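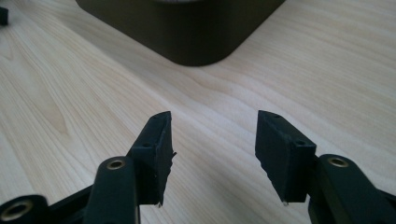 Words by Celina Czerwiński
Materials | March issue

Wood moves across the grain far more than along it, and most failures in solid table tops come from forgetting this. Moisture content follows the humidity of the room. As it rises, the cells swell sideways and the board widens.

Mohcine Hajji runs the test room at Plornent, a small joinery outside the town. He keeps a trial top 650 mm wide and measures it at 9 each morning. The log now holds 1,444 readings.

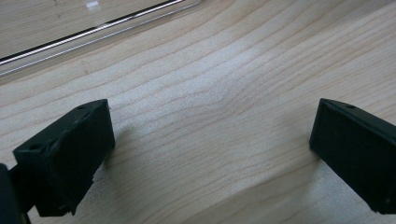
The widest and narrowest figures fall in late summer and late winter. A top screwed hard to its rails cannot follow that cycle, so it cups or splits. Slotted holes solve the problem cheaply. The screw sits at the middle of the slot and slides as the board changes width.

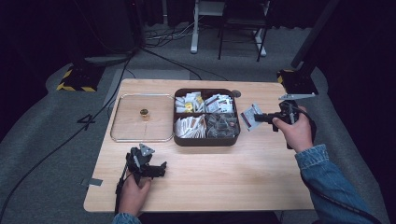 A pale wooden table top, with the grain running along it.

Finish matters less than buyers expect. Oil and varnish slow the exchange of moisture but do not stop it. Hajji coats both faces equally, as a top sealed on one side takes up water unevenly and bends.

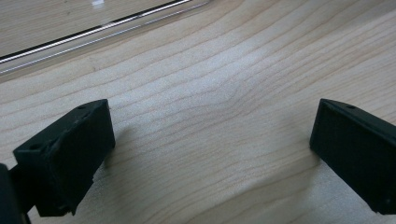

Breadboard ends need the same care. Glue goes on the middle tenon only, and the outer ones are pegged through slots. Urszula Zalewska, who repairs older tables, finds the rule broken in most of the split tops brought to her bench.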